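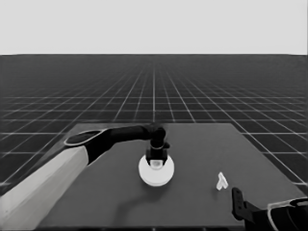

Table grise et sol quadrillé, image de synthèse.

Le gabarit numéro 17

Le message est arrivé un samedi, dans la rubrique « assistance » de mon compte Skernix, entre une demande de remboursement et une personne qui ne trouvait pas le bouton pour décompresser l'archive. Il disait ceci :

« Bonjour. J'ai acheté votre menu pour restaurant, le numéro 17, avec le bord vert. Je l'ai déjà imprimé. Ma question est : qui est la tante qui coupe les oignons dehors ? »

C'était signé Phí, sans rien d'autre. J'ai d'abord pensé que c'était un nom de famille, ensuite j'ai vu l'adresse électronique et j'ai compris que c'était le nom du restaurant.

Je dois expliquer mon travail de cette époque. Je fabriquais des gabarits : des cartes de visite, des dépliants, des menus, des affiches de soldes que les gens achetaient pour 7 euros et remplissaient avec leurs propres mots. La règle chez Skernix était que le gabarit devait sembler vivant dans l'aperçu. Une page vide ne se vend pas. Il fallait donc mettre du texte partout, et presque tous mes collègues mettaient le faux latin que tout le monde connaît. Moi aussi, pendant longtemps. Puis un soir j'ai été fatiguée du faux latin, et j'ai commencé à écrire dans les cases ce qui me passait par la tête. Je choisissais des phrases qui avaient la bonne longueur. Si la case demandait deux lignes, je racontais quelque chose en deux lignes. Personne ne lit un aperçu à cette taille, c'est du gris, c'est une texture. C'est du moins ce que je croyais.

Pour le menu numéro 17, je suis allée ouvrir le fichier. Au dos de la page, sous les desserts, il y avait une colonne étroite destinée à « l'histoire de la maison ». J'avais écrit : « Ma tante coupait les oignons dehors, sur la marche, pour que le vent prenne les larmes. Quand il pleuvait, elle ouvrait le parapluie et elle coupait quand même. » Dans la notice jointe, en trois langues, j'indiquais que ce texte devait être remplacé.

J'ai répondu selon le modèle habituel. Bonjour, merci pour votre achat, le texte de démonstration peut être modifié dans le calque nommé « textes », cordialement, Huệ Dương.

La réponse est venue avant que j'aie fermé la fenêtre.

« Je sais modifier. Je n'ai pas modifié. Les clients demandent pour la tante. Je dois leur répondre quoi ? »

Je n'ai rien répondu ce jour-là. J'avais une livraison pour Nosbridge, une société d'assurance qui voulait une présentation en quarante diapositives et qui avait déjà changé deux fois d'avis sur le bleu. J'ai travaillé jusqu'au moment où le chauffage de l'immeuble s'est éteint, j'ai aligné des flèches sur d'autres flèches, et entre deux flèches je pensais à la marche de la maison.

Il y avait en vérité deux tantes. La phrase du menu appartenait à l'aînée, mais le parapluie était celui de la cadette. J'avais mélangé les deux parce que la case était petite. Cela me gênait un peu que des inconnus, en attendant leur soupe, posent des questions sur une femme que j'avais composée avec des morceaux.

Le lundi j'ai écrit à Phí que c'était une personne de ma famille, qu'elle n'était pas cuisinière, qu'elle avait tenu une boutique de boutons et de fermetures éclair. J'ai ajouté qu'il serait plus prudent de mettre l'histoire de son propre restaurant.

« Mon propre restaurant n'a pas d'histoire, a répondu Phí. Il est ouvert depuis avril. Avant c'était un magasin de téléphones. »

Et après une ligne vide :

« Je vous signale aussi un défaut. Dans la police de votre menu, le nom du bouillon est cassé. Il y a un carré à la place d'une lettre. »

Là, c'était sérieux. Le menu était composé en Ultent, une police que j'aimais beaucoup, avec des pieds un peu lourds et des rondeurs de vieille enseigne, mais qui avait été dessinée par quelqu'un qui n'avait besoin que des accents de sa rue. Elle possédait le é, le è, le ê, même le ñ. Elle ne possédait pas le ệ. Le chapeau et le point ensemble, elle ne savait pas le faire, et à la place elle posait un petit carré vide, très propre, comme une fenêtre sans maison derrière.

Je connaissais bien ce carré. Il est au milieu de mon prénom. Je l'ai vu sur des billets de train, sur une carte de bibliothèque, sur le gâteau d'un ancien employeur où le pâtissier l'avait recopié avec soin, en chocolat, parce que la commande était imprimée ainsi. Dans mes fichiers de démonstration, j'avais toujours contourné la difficulté : je signais Hue, et je n'utilisais aucun mot qui pouvait faire apparaître le carré. Trois mille ventes environ la direction de Skernix

me promettait chaque année dans ses courriels d'encouragement, et jamais je n'avais pensé que parmi les acheteurs il y aurait quelqu'un avec un bouillon à écrire.La licence de l'Ultent permettait les modifications. J'ai lu la licence deux fois, car je suis de nature prudente, puis j'ai ouvert le logiciel de dessin de caractères, que je n'avais pas utilisé depuis l'école.

On croit qu'il suffit de prendre le ê et de coller un point dessous. J'ai fait cela en premier, et le résultat ressemblait à une lettre qui a perdu quelque chose par terre. Le point était trop rond pour cette police. Je l'ai aplati. Alors il touchait presque la lettre dans les petits corps, et dans le corps du menu on aurait dit une tache. Je l'ai descendu, et il s'est cogné aux majuscules de la ligne suivante. Ensuite j'ai vu que le chapeau lui-même n'était pas juste : il avait été dessiné pour être seul, il prenait toute la place avec ses deux épaules. Il fallait le resserrer, un peu, pour qu'il regarde vers le bas.

À onze heures du soir, j'avais une lettre. Je l'ai tapée sur une ligne entière, puis en gras, puis dans mon prénom. C'était la première fois que je voyais mon prénom dans cette police, et je l'ai trouvé plus large que je n'imaginais.

Bien sûr, une seule lettre ne suffisait pas. Le bouillon de Phí demandait le ệ, mais trois lignes plus bas il y avait un ở, et dans les boissons un ữ — celui-là m'a pris une soirée complète, à cause de la petite corne qui ne voulait pas tenir avec le tilde. Je travaillais pour Nosbridge le jour et sur les accents après le dîner. Nosbridge a choisi son bleu. Je n'ai pas remarqué la différence avec le premier.

Quand les voyelles ont été finies, j'ai envoyé la nouvelle police à Phí, avec le menu corrigé. Dans la colonne du dos, j'avais séparé les tantes. L'aînée gardait la marche et les oignons. La cadette avait maintenant son parapluie à elle, et une phrase nouvelle, où elle comptait les boutons à voix haute et se trompait exprès quand un enfant écoutait. Pour loger tout cela, j'ai dû réduire la marge et déplacer les desserts.

Phí a répondu le lendemain.

« Merci, les lettres sont belles. Mais j'ai mis l'ancien texte. »

J'ai demandé pourquoi, en restant polie.

« Les clients connaissent déjà une seule tante. Il y a un monsieur qui vient le midi, il me demande de ses nouvelles. Je lui ai dit qu'elle va bien. Je ne peux pas maintenant lui dire qu'elles sont deux. »

J'ai eu besoin d'un moment. Mes tantes n'allaient pas bien, ni l'une ni l'autre, elles étaient mortes depuis des années, l'aînée d'abord, la cadette au printemps qui a suivi. Je n'avais pas envie d'écrire cela dans la rubrique « assistance », où chaque échange se termine par une demande de note entre une et cinq étoiles. J'ai écrit que je comprenais. J'ai demandé ce que le monsieur mangeait.

« Le bouillon. Il dit que maintenant il arrive à le lire. Il ne le prononce pas mieux. »

Après, nous nous sommes écrit de temps en temps. Phí me posait des questions et je répondais dans la mesure de la case, pour ainsi dire. Est-ce que la tante aimait la coriandre ? Oui, les deux, donc la réponse était facile. Est-ce qu'elle était mariée ? Là, j'ai dû choisir, et j'ai choisi la cadette, parce que son mari jouait de l'harmonica et que cela me semblait une chose utile pour un restaurant. Je n'ai jamais su si Phí était un homme ou une femme. En français j'arrangeais mes phrases pour éviter les accords, un exercice que je recommande à ceux qui apprennent la langue.

J'ai mis la police complétée dans tous mes anciens gabarits. Cela faisait beaucoup de fichiers à rouvrir, et dans chacun je retrouvais des phrases que j'avais oubliées. Au dos d'une carte de visite pour électricien, mon père cherchait ses lunettes. Sur une affiche de soldes, sous le grand pourcentage, un chien traversait un pont de bambou et refusait de revenir. Je les relisais l'une après l'autre. J'en ai corrigé certaines, seulement pour l'orthographe.

Skernix m'a envoyé un avertissement automatique : mes mises à jour étaient trop nombreuses pour une seule semaine, et le motif « ajout de lettres » n'existait pas dans la liste. J'ai coché « autre ».

Au mois de novembre, Phí m'a demandé un menu d'hiver. Le même, mais avec le bord rouge, et si possible une phrase de plus pour la tante, parce que le monsieur du midi avait fini par apprendre la première par cœur. J'ai ouvert le fichier. La colonne était toujours aussi étroite. J'ai commencé par la couleur du bord, ensuite j'ai cliqué dans la case, et j'ai écrit que l'hiver, elle rentrait la planche dans la cuisine et laissait la porte ouverte.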